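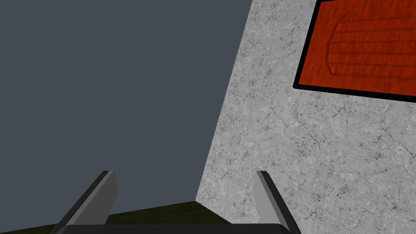 首页　演出笔记　幕后　道具间　关于我
分类：道具间 > 家里就能做的小活儿

上次写完巡演装箱那篇,好几位朋友留言问我,平时服装道具到底怎么收拾,尤其是没有专门工作间、全靠自家厨房餐桌的那种小剧团。这可太对我胃口了!我们 Clulis 剧团在 Skultasgate 那个小剧场演了这么些年,戏服在我家浴缸里泡过,假胡子在我家烤箱手套上晾过,我先生现在开冰箱之前都要先问一句“里面那碗是吃的吗”。下面想到哪儿写到哪儿,顺序别太当真。

一、戏服上的粉底印

领口那一圈粉底是最烦人的。别急着下水,先把浮粉用干的旧牙刷刷掉,再拿一点点洗洁精直接点在印子上,手指打圈揉开,放一会儿再用凉水从背面冲。从背面冲很要紧,正面冲等于把颜色往布里推。绸子和丝绒我不这么干,丝绒我只敢用微湿的白毛巾按,按一下换一块干净的地方。红色戏服先在里边的缝份上试一小滴,我有一条裙子就是没试,腰上至今有一块浅印子,后来缝了朵花盖住了(观众还夸那朵花好看)。

二、演完当晚去汗味

当天晚上来不及洗的,用喷壶装高度白酒兑一半水,喷腋下和后背的里衬,挂在通风的地方过夜。衣架要用宽肩的,细铁丝衣架会把肩膀顶出两个小包,第二天熨半天。这个办法我是跟 Hertta Riihimäki 学的,她管服装比我早得多,她还会往靴子里塞揉皱的报纸,我后来改用旧袜子装一把小苏打,袜口扎紧,效果差不多,省得满地报纸屑。喷白酒的时候离灶台远一点啊,这条我认真讲。

三、门把手老是松

布景上的门最能出洋相。演员情绪一上来,砰地一摔,把手就跟着人走了。我现在的做法是这样:螺丝拧下来,孔里塞两根蘸了白乳胶的牙签,齐着门面掰断,等胶干透再把螺丝拧回去。家里柜门合页松了也是同一个办法,我家厨房吊柜就这么修的,到今天没再掉过。要是孔已经豁得很大,牙签不够用,就削一截圆筷子。还有,螺丝头上抹一点肥皂再拧,手腕省力得多。

门轴吱呀响的话,用铅笔芯在轴上来回蹭,比滴油干净,不会把裙摆蹭黑……好吧,铅笔也会蹭黑一点,蹭完拿纸巾擦一遍。
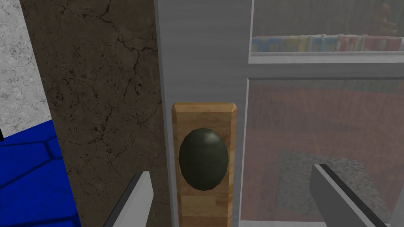

墨绿色门把手，木纹底板

四、泡沫板做石墙

这个问的人最多!买那种包装用的白泡沫板就行,厚一点的好刻。先用铅笔画出石块的缝,再用旧圆珠笔头沿着线压,压深一点,然后揉一团锡纸在表面乱按,石头的麻点就出来了。喷漆千万别直接喷,会把泡沫吃出一个个坑,先刷一层白乳胶兑水打底,干了再用水性涂料。颜色我习惯先上一层深灰,再拿半干的大刷子蘸浅灰轻轻扫过去,只扫高的地方。扫之前在硬纸板上先把刷子蹭几下,蹭到快没颜色了才下手。

我们去年那堵城墙,材料一共花了 93 块,用了 19 块板子,都是邻居买家电剩下的边角,花钱的主要是涂料和胶。后来有个外头的道具公司给同样大小的墙报价 3,000,我把报价单贴在工具柜门上,心情不好的时候看看。

五、木偶关节和线

提线木偶的线最怕打结。收的时候把操纵板转几圈,让线自己拧成一股,再套一个薄布袋,挂起来,别平放。线上抹一点蜂蜡,顺滑,也不那么容易起毛。我用的是 Girkow 的蜡块,一小块能用很久,没有的话,剥一截纯蜂蜡的蜡烛也行,香薰蜡烛不行,黏手,还满屋子薰衣草味。

布偶嘴巴里的海绵要是塌了,用蒸汽熨斗隔着三四厘米熏一熏,会鼓回来不少。熏的时候别凑近看,烫脸。

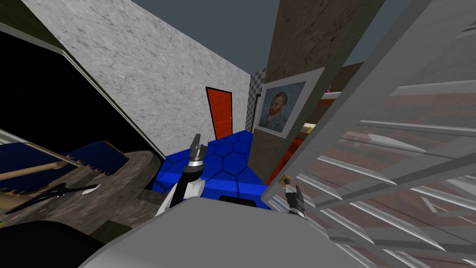 六、胶粘在手上、桌上怎么办

热熔胶滴在餐桌上,等它凉透,用冰块贴一会儿,再拿旧银行卡一推就下来。滴在布上也是同理,整件叠好放冷冻室,30 分钟拿出来掰。手上粘了瞬间胶,别撕!用食用油加一点细盐慢慢搓,再用温水洗。Arruda(我家楼下开修鞋铺的)教我在桌上铺一张烘焙纸再干活,胶滴上去一揭就掉,我真是后悔没早点认识他。

七、小零件的归置

扣子、别针、备用耳环,我全装在洗干净的果酱瓶里,瓶盖用螺丝固定在搁板底下,瓶子往上一拧就挂住了,看得见又不占台面。搁板别装在灶台上方,油烟会糊一层。每个戏的东西另外装一个拉链袋,袋子里放一张写着角色名的纸条,字朝外。铅笔写的纸条放一年还认得出,我以前用过便宜的水彩笔,一受潮全洇成蓝的。

针要单独放。我踩过。

八、临时救急包

放在侧幕边上的那个小盒子,里面有双面胶、肤色胶布、大小别针、黑色袜子一双、剪刀、备用鞋带、一小包婴儿湿巾,还有一截白粉笔。粉笔是用来救白衬衫的,上台前发现油点子,来不及洗,涂一涂,坐第一排的人都未必看得出来。裙子下摆脱线就用双面胶,撑完一整场没问题,演完记得当晚撕掉,放久了胶会硬在布里,到时候又得回去看第六条了。

假胡子的保养我写了一半,篇幅太长,放到五月那篇里。谁家有去酒精胶的好办法,先在留言里告诉我,我手头那瓶卸胶油快见底了。

上一篇：巡演装箱　下一篇　返回道具间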